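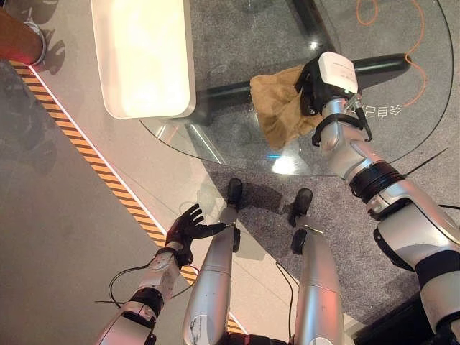 Jan 21, 2020
By Dulce Carrillo
4 min read

Speaker notes: timber windows in an old apartment house

Good morning, and thank you for the invitation. I will speak about the windows of the Ibarra building, where our office, Celtance, was responsible for the renovation. (Wait for the title slide. Speak slowly.)

The building has 39 apartments and 116 windows to the street. When we came, most of the frames were the original pine, painted many times. The owners wanted to replace everything with plastic. We asked for one month to look at each frame before they decide.

What we found: the upper parts were in good health. The damage was in the bottom rail and in the sill, where the water stays. The paint was so thick that it had closed the drip groove under the sill. So the rain ran back to the wall and into the joint.

(Show the section drawing. Point to the groove, then to the bottom rail.)

We made a rule for the carpenters. If the soft wood goes deeper than a third of the rail, cut it out and put in a new piece with a sloping joint. If it is less, clean it, let it dry and repair the surface. The new pieces are larch from the Brallent sawmill. Please remember that larch moves differently from old pine, so the joint must be glued only when both woods have the same moisture. We learned this in April, when the first four joints opened and we had to do them again.

Share 4 | Comments 0

The glass. We kept the old panes on the street side and added a second inner window, a thin frame that opens to the room. It is made by Wirov, a small workshop near the site. The outer window must stay a little open to the air and the inner one must be tight. If you do the opposite, the warm air of the room will make water on the cold glass.
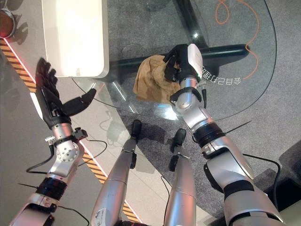 Can the old frames be painted with any outdoor paint?
It is better to use linseed oil paint or another paint that lets moisture leave the wood. A closed film keeps the water inside, and the bottom rail will suffer first.

(If there is time, tell the story of the staircase window. If not, go to maintenance.)

Maintenance. Each owner received one page with drawings. Wash the sill in spring, look at the groove, touch up the paint where it is cracked. We ask them to write the date on the back of the page.

Last slide is the street front after the work. Leave it on the screen during the questions.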